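Old desktop takes forever to boot, is it the drive or something else?

Asked 2023-01-22 in Desktops & Repair
Viewed 705 times

Bought a used tower from the Sterkgate surplus sale for 40 bucks, for my kid's homework mostly. Takes up to 2 minutes to get to the login screen, then another while before anything opens. Once a browser is up its fine. Ran the Wikance cleanup tool, no change. Turned off most of the startup stuff. Memory test passed.

Don't want to sink money in it. Is a slow hard drive enough to explain this or should I be looking at the board? No clicking or grinding that I can hear. Fan gets loud when it boots - then settles.

Seagate drive, tower open on its side. 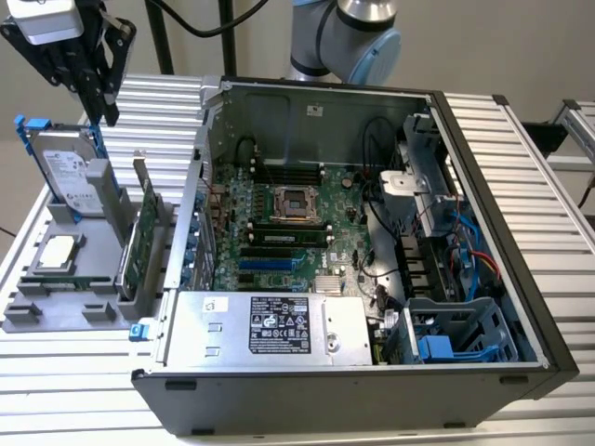

Saxena: What does the drive health report say? Look for reallocated or pending sectors. If either one is climbing, copy your files off first and do the speed stuff later.

Pending is zero, reallocated says 205. No idea if that number is bad. Was the same yesterday.

iltar_fixes
Drive. Almost certainly. Spinning disks are just slow with newer systems, and 205 reallocated means that one is wearing out on top of it. Get a small solid state drive, clone or do a fresh install, done. I would do fresh, you dont know what the last owner left on there. Back up first!! Keep the old one as a spare for junk files only, nothing you care about.

Before you buy, check the board has a free data port and the power supply has a spare plug. Most do. You might need a bracket to fit the smaller drive in a big bay, tape works in a pinch.

The loud fan at startup is normal on a lot of office machines.

While the side is off, unplug it from the wall, hold the power button in a few seconds, then blow out the dust. Push the cards and memory back down firmly too. Ones that have been moved around in a truck can work a bit loose. 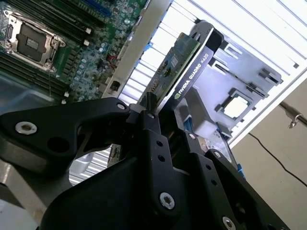 Graphics card inside the case

patchpanel
had same thing, was the bios checking the network for a boot disk every time. go in setup, put the hard drive first, turn off network boot. saved me most of the wait and cost nothing. try that before you spend anything

Original poster, later: Network boot was on, turned it off. Better but still slow. Ordering a new drive this week, thanks both. Will do the fresh install in April if the homework files dont get moved before then.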